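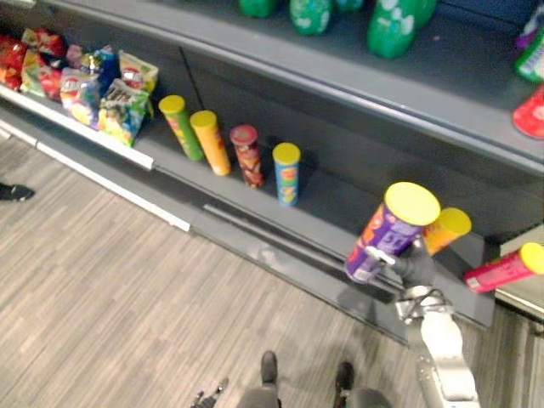
Cooperative > Members > Meetings > Minutes

Birach Food Cooperative
Minutes of the monthly members' meeting
September 25, 2023, upstairs room, 7:00 p.m.

Present: Consuelo Arriaga (chair), Osamu Kudo, Rutilio Barrera, Soledad Quezada (minutes), and 33 members who signed the sheet.
Excused: Uriel Montes, who sent his report in writing.

1. Opening

Consuelo opened the meeting at ten past seven, after more chairs were brought from the kitchen. The minutes of the previous meeting were approved with one correction: under item 4 it must say "delivery fee" and not "delivery free".

2. Opening hours in winter

Rutilio presented the result of the paper survey which lay at the checkout during the summer. 276 forms came back. Most members who answered would like the store to open earlier in the morning, and they accept that it closes earlier in the evening. A smaller group, mainly people who work in the hospital, asked to keep the late hour at least on two days.

There was a long discussion. Mrs. Kudo asked if the bakery can deliver before seven. Rutilio answered that the driver comes from Moodley and passes two other shops first, so the bread would arrive at half past seven in the best case. One member said that he does not mind old bread if he can buy his coffee. Another member does mind.

Decided: from the first week of November the store opens at 7:30 and closes at 7:00 in the evening, except Tuesday and Thursday, when it closes at 9:00 as now. The change will be looked at again in the spring. In favor 29, against 3, one abstention.

3. Cold room

Osamu reported that the compressor was repaired in June, but it is again making noise at night and the neighbor on the second floor has complained in a polite letter. The repair company, Visar, offers two things. They can change the rubber feet and put a cover over the motor, for 800 dollars, or they can move the motor to the back yard. The price of moving was not yet given, and a permit from the city would be necessary.

Consuelo asked if the feet and the cover will be enough. Osamu said that Visar does not promise this in writing, only by telephone. He would still begin with the cheaper work.

Decided: Osamu orders the feet and the cover and asks Visar for a written price for the moving. He also answers the neighbor before Friday.

4. Report of Uriel Montes about the Brereck farm

Read aloud by Soledad. The potatoes are good this year, the onions are smaller than usual. The farm can reserve up to 8 pallets of winter squash for us, but they want to know the quantity by the middle of October. Last year we took too many and sold the last ones at half price. Uriel proposes to take five and to ask for a second delivery only if we need it.

A question came about the carrots, which were not washed the last two times. Uriel will be asked to speak with the farm. Several members said they prefer the carrots with earth because they keep longer. This was not put to a vote.

Decided: five pallets. No one against.

5. Work shifts

The Saturday shift for unloading is still missing two people. Rutilio passed a list through the room and it came back with one name. The rule that a member can change a shift only until the evening before was repeated, and it will be written in bigger letters on the board next to the lockers.

6. Other matters

- The key of the bicycle shed is lost again. A new one will be made, and it will hang in the office.
- A member asked for a bench near the entrance for older customers. Osamu will measure if the stroller can still pass.
- The invitation to the autumn dinner will be sent by email and also on paper. Please write allergies on the form.
- Consuelo thanked the members who painted the stairs.

The meeting was closed at 8:55 p.m. The next meeting will be in October, in the same room. Points for the agenda can be given to Soledad one week before.

Written by Soledad Quezada
Read and agreed by Consuelo Arriaga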